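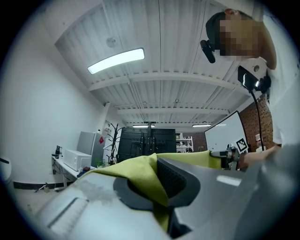
Fui finalmente conhecer a Lenihan, a fábrica de têxteis para casa de que a minha cunhada fala há anos, e ainda venho com cheiro a algodão no cabelo! O dia aberto só acontece em setembro e as inscrições esgotam num instante, por isso, quando vi que ainda havia lugares na visita da manhã, nem perguntei a mais ninguém e pus logo dois nomes na lista.

Chegar lá é meio caminho para desistir. O GPS manda-nos por uma estrada de paralelo que acaba num portão fechado, e só depois de voltar para trás é que se percebe que a entrada é do lado do rio. Estacionem junto ao armazém grande, que tem sombra, e levem sapatos fechados (mandaram uma senhora de sandálias calçar umas galochas emprestadas, coitada, dois números acima).

Quem nos guiou foi o Rónán Fitzgerald, um irlandês que veio para cá por amor e ficou pelos teares. Fala um português ótimo, com uns erres muito dele, e sabe tudo sobre fio. Começámos na tecelagem, onde o barulho é tal que ele nos deu tampões e depois foi explicando por gestos. Trabalham ali 368 pessoas, entre turnos, e algumas entraram ainda na adolescência, quando a fábrica só fazia sacos.

A tinturaria foi a minha parte preferida. Eu achava que se metia o pano na tinta e pronto – que ingenuidade! Cada cor tem uma receita, com temperaturas e tempos, e guardam uma amostra de todas num arquivo de gavetas que vai até ao teto. O Rónán disse que já passaram de mais de 1233 receitas e que as piores são os verdes, que mudam conforme a luz. Mostrou-nos duas tiras que à janela eram iguaizinhas e debaixo da lâmpada pareciam de famílias diferentes. Fiquei ali parvinha a andar de um lado para o outro.

Depois veio a confeção, mais calma, com rádio ligado e tudo. Estavam a acabar uma encomenda de panos de cozinha da linha Culine, e deixaram-nos experimentar uma bainha numa máquina de costura. A minha saiu em ziguezague sem eu ter pedido. A senhora que me ajudou, a rir-se, descoseu aquilo em segundos e mandou-me tentar outra vez, com o pé mais leve no pedal.

No fim há a loja, claro. Os panos com pequeno defeito custam 2 euros cada e eu trouxe uma braçada, mais uma toalha de mesa azul que não estava nada nos planos. Se forem, vão à loja antes do café, que a fila cresce muito depressa. O café também merece: bolo de laranja húmido, daqueles que se colam ao garfo, e mesas cá fora viradas para a água.

A visita dura hora e meia, custa 30 euros por família e o valor é descontado nas compras. Para o ano abrem inscrições em junho, na página deles, e disseram-me que vão acrescentar uma visita à tarde com oficina de estamparia para miúdos. A minha sobrinha já está avisada.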